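How to Wash and Block a Hand-Knit Lace Shawl

Nov 2, 2019

A lace shawl looks like a crumpled rag when it comes off the needles. Washing and blocking opens up the stitches. These steps are for wool and wool blends. I used the Hunton shawl, knit in Druseo 2-ply on 8 skeins' worth of leftovers, but the method is the same for any lace pattern.

What you need

A basin, wool wash, two bath towels, blocking mats, rust-proof pins and a tape measure. Blocking wires help on long straight edges.

Step 1: Weave in the ends

Weave in every end but don't trim yet. Leave a tail of an inch or so. The fabric stretches a lot during blocking and short tails pop out.

Step 2: Soak

Fill the basin with cool water and a small squirt of wool wash. Push the shawl under and leave it for twenty minutes. Don't rub or wring. If the rinse water has color in it, change the water until it runs clear.

Step 3: Get the water out

Squeeze the shawl gently, then roll it in a towel and step on the roll. Repeat with the second towel. If your washer has a spin-only cycle, you can use that with the shawl zipped into a mesh bag. Make sure no water sprays in during the spin.

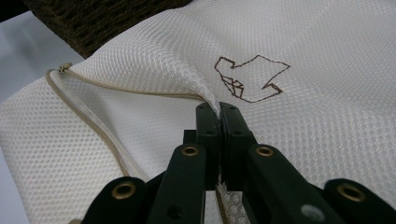 Step 4: Pin it out

Lay the shawl on the mats. Pin the center of the top edge first, then the two tips, then the bottom point. Work outward from there, placing one pin in each point of the border. The Hunton has 342 stitches in the last row, so the border takes a while. Measure both halves before you finish.

Step 5: Let it dry

Leave it pinned until it is completely dry, usually overnight. Unpin, then trim the tails.

Superwash yarns such as Gagnon grow more when wet, so pin those with less tension.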